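Why Our Dorm Floors Squeak
Term project report, Kesville Hall
Svetozár Trnka

I picked this topic because the hallway outside my room squeaks so badly that I know when everyone goes to bed (and when they get up for a snack!). My plan was to walk the floors of two buildings, Kesville and Zemthorpe, mark every squeak on a map, and see if there was any pattern to it.

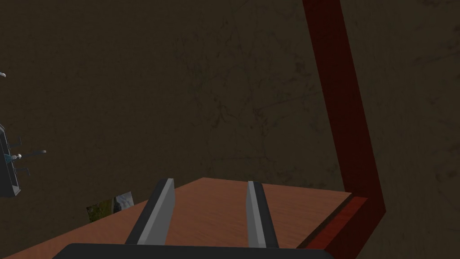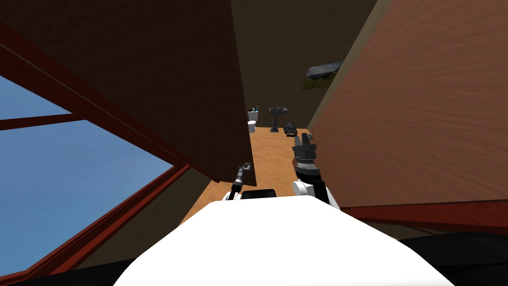 Wood surfaces indoors, both computer renderings.

I did my first round in January, when the heat was on all day and the air was super dry. I found 93 squeaky spots in Kesville and only 38 in Zemthorpe, which kind of blew me away, because Zemthorpe is the older building. Then I went back in the summer and Kesville was down to 20! Wood swells when the air is damp, so the boards sit tighter and don't rub on the nails as much.

Most of the winter squeaks were close to doorways and right next to the radiators. I also tried sprinkling talcum powder into the gaps by my own door. It helped for a week or so, then the noise came right back, plus I had white socks for days.

If I did this over I'd buy a cheap humidity meter and write down a reading each time, and I'd weigh the same on both rounds (I was carrying a full backpack in January, oops). The maps are stapled to the back, Kesville first.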